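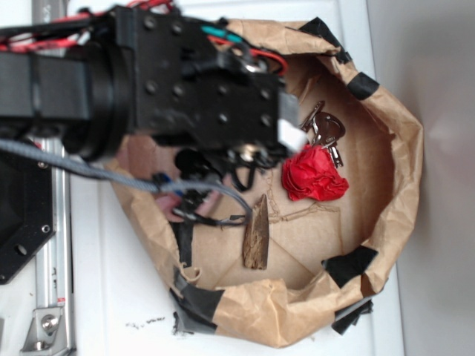 cell rules for bag picking, what do you all use?
Thursday, 7:42 am

plamo_tech
Writing up house rules for reaching into soft containers. Paper bags mostly. Draft so far:
tape the rim to the table, every time
speed cap 300 mm/s above the rim, 4 newtons limit on the fingers inside
cables tied back before the arm goes over the opening
2 people sign off on any change to the item list
Anything missing? Need it by lunch, sorry for teh rush

bakine77
Cables. Tied back to what? A gray braided one that drapes over the rim is going to catch sooner or later. Say where the tie points are or people will skip it.

plamo_tech
fair. ours does run over the rim, see here, keys and a plush and a bit of wood in the bag
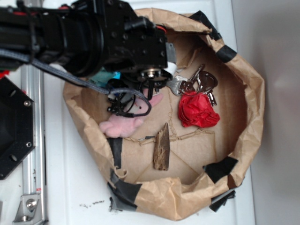
Rotor_565
Disagree on the speed cap. One number for everything is lazy. Keys can take it, paper can't. Set it per item.

bakine77
per item means somebody has to keep the list right. They won't. One slow number, done.

Rotor_565
Then you're slow forever. We did per item at Bañez, took a week to set up, no complaints after.

plamo_tech
leaning one number for now. can split later

gluestick
Tape rule needs a "when to replace" line. Ours says any end that curls, pull it and put on new. Also wipe the table first, crumbs kill the stick.

plamo_tech
adding both. Rotor can you post the Bañez sheet? even just the headings

Rotor_565
Will ask. Might be Plulasar's template underneath so no promises

bakine77
still say one number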